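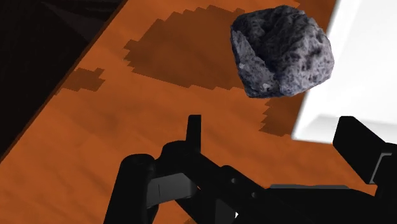 Figure 2. Simulated wrist view in Cloris. The gripper is open and the rock is clear of the tabletop.

4.2 What the policy sees in simulation

We went back and forth a lot on how nice the simulator had to look, and I'll admit I was on the "make it pretty" side for most of the project. Figure 2 is where we landed. The rock carries a detailed photographic texture, pits and pale patches and all, while the gripper is plain black blocks and bars with a couple of grey panels. The shadows are the cheap kind, with edges that go up in little stair steps. I kept wanting to fix those! Olby, our renderer, can do soft shadows, but turning them on slowed training so badly that we could only fit 2 runs on a machine, and I got outvoted.

So we tested it properly. We trained the same grasping policy twice on 500 rocks from the Fulari set, once with blocky shadows and once with soft ones, and kept everything else the same (table colours, lighting ranges, camera jitter, the lot). Then we tried both on 600 simulated grasps with rocks neither policy had met. The soft-shadow policy came out ahead by 7 grasps, and I wouldn't hang anything on a gap that small. My favourite idea didn't do much.

Texture was a different story. When we swapped the rock textures for flat grey, both policies got noticeably worse at choosing where to close the fingers, mostly on chunky, cube-like shapes where the outline alone doesn't tell you much about which way the faces point. My guess is that the pits and mottling work as a depth cue as the wrist camera moves in, though we haven't isolated that and I'd be glad to see somebody try.

One thing to watch if you're using the Uniyal gripper model: from the wrist camera, the fingers and linkage fill a big part of the lower view. We first masked them out, thinking they were wasted pixels. Grasping got worse, and we put them back in for every result reported from Section 5 on. I suspect the policy uses the fingers as a kind of ruler for judging how far off the rock is, but we only have the one comparison, run with blocky shadows, and it's listed with the other ablations in the appendix.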